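Make a Wipe-Off Sorting Board for the Kitchen Table
Posted April 17, 2022

1637 shares
10 comments

A small whiteboard, a black marker and a few foam cubes make a sorting game that takes almost no setup. Preschoolers can play it, and so can older kids if you make the rules harder.

You will need:
A framed whiteboard
A black dry-erase marker
Foam cubes in at least 2 colors
A soft dry cloth

Step 1. Clean the board

Wipe the whole writing surface with the dry cloth. If old marker has been on there a while, use a little whiteboard cleaner and let it dry before you draw. We have used Rilura spray and plain water with a drop of dish soap, and both were fine. Go over the corners too. 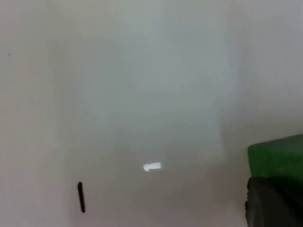
A plain white surface with a bright spot of light.

Check for glare while you are at it. A shiny patch can make a thin marker line hard to see from a child's chair. Turn the board a little or move the lamp.

Step 2. Draw the ring

Lay the board flat on the table. Draw one closed shape freehand, big enough to hold a few cubes with space between them. It does not need to be neat. Let the ink dry for a minute, or sleeves and cubes will drag it. Small gaps can be filled in later with the marker.

Step 3. Put out the cubes

Start with one cube of each color. Say the rule out loud: "Green goes in the ring." Let the child move the cubes, then clear the board and change the rule. 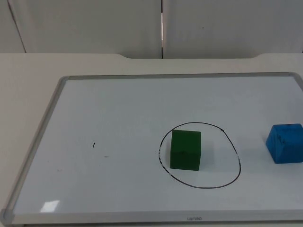
Green and blue foam cubes on the board, with the green one inside the oval.

Foam is quiet and doesn't roll. Wooden blocks work too but can scratch a glossy board.

Step 4. Make it harder

Once one rule is easy, go up to 4 cubes and try these:
Two greens in, everything else out.
Cubes in the ring may not touch the line.
Close your eyes while I move one. Which one moved? 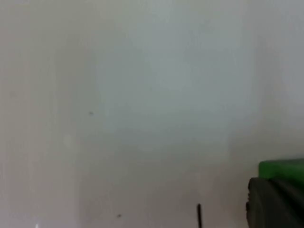

Bright green against the pale background.

Step 5. Put it away

Erase the ring the same day. Ink left overnight is harder to get off. Wipe the cubes with a damp cloth and let them air dry before they go in a bag.

2 people saved this page today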